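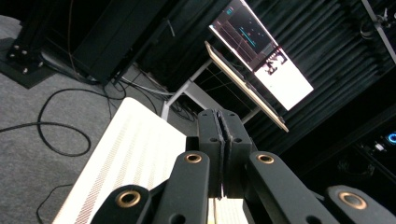 Cable mess under a desk, how do I fix this without drilling? Moved my setup into the spare room in June and never sorted the wires. Desk has white metal legs, wires hang down under it, and there's cables lying in loops on the gray carpet where I roll my chair. Caught one with my foot last night and nearly pulled the whole lot down. Landlord says no screws in the walls. Budget 60 bucks, would like to do it in one evening.
Hsiu-ying Siu

Oh and the table top. Pale wood grain, not sure if real wood or not, so a bit scared of sticky stuff on it.
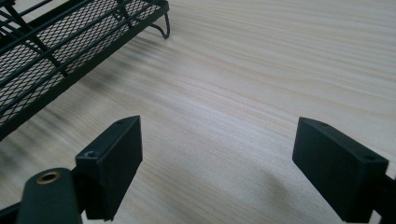

Would clamps leave dents in a top like that? Had a clamp-on tray in my cart, the Grullov one, but it's 80 and thats over.

Wilson Ospina
Unplug everything first. Seriously. Label both ends with masking tape, then coil up whatever is too long and velcro it - not zip ties, you'll be cutting them off in a month. Power strip goes up off the floor, tie it to the metal legs. No glue, no holes. Took me 3 hours but I had way more junk than you.

For the clamp, put a scrap of felt or cork under the jaw and dont crank it. Never had a dent.

Forough Kermani
just go wireless

Chi-keung Hsieh
Agree with Wilson on the velcro. Anything that has to cross the carpet, run it along the wall or get a fabric cover that grips carpet. Don't put a rug over a power cord, they can overheat. If you do try adhesive clips test one on the underside of the top, near the back, leave it a few days and see what comes off with it. Hair dryer on low helps when you peel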